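About Us

We're a small software company, and for as long as we've been going we have worked on the part of a robot that most people never see, the bit that decides where a hand should go next and how hard it ought to close when it gets there. We don't build arms and we don't sell them. If you already have one, or you're waiting for one to be delivered and beginning to wonder what on earth you'll run on it, then we're the people to ring, and we'll be very glad you did.

Kokurov began with a single planning library, written over one long wet June and rewritten almost at once when we saw how slow it was. There are 14 of us now, in two rooms above a bicycle shop, with a kettle that is always on and a whiteboard that still carries a diagram from our first year (we've all stopped reading it, but it would feel wrong to wipe it off).

Our main product is Trudden, a motion planner for arms that have to work in ordinary, crowded places. It takes in whatever your cameras can tell it, works out a path, and keeps on checking that path while the arm is moving, so that a chair pushed back at the wrong moment is a reason to slow down and think again. The current release runs its checking loop 200 times a second on a plain desktop machine, and we're rather proud of that — it took us most of a winter.

Alongside it sits Warov, our perception toolkit, which has a soft spot for soft things. Cloth is hard. A mug looks much the same from one day to the next, but a towel or a blanket never lies the same way twice, and a planner that trusts yesterday's shape will grab a handful of air. Warov learns from recordings made by hand, with a person holding the gripper and simply doing the job, and it comes with the tools to line those recordings up, trim them, spot the bad ones and throw them out. Our own test library holds 1583 recordings at the moment, and every new version has to get through the whole lot before we let it out of the door.

We also look after Guérin, a free viewer for playing back a run step by step, with the planned path and the real one drawn side by side. We wrote it for ourselves, one afternoon's work that went on for a month, and then customers kept asking for it, so now it's there for anyone who would like it. Do send us your complaints about the menus. We know.

As for how we work, we like to start small. Bring us one task, the duller the better, and we'll spend a fortnight with it before either of us signs anything. Some of our happiest customers came with a job they were almost embarrassed to mention, and a few of them are still with us. You'll always talk to someone who writes the code, and we do our best to answer letters and calls the same day. 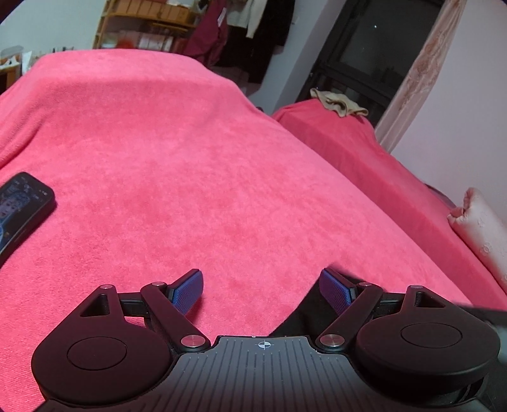

We try our releases in lived-in rooms as well as at the bench, and if your own workplace is a bit of a muddle then so much the better, please don't tidy up before we visit.

93 shares | 14 comments

Related
Trudden: what changed in the new planner
Getting started with Guérin
Why cloth is still hard
Working with us: the first fortnight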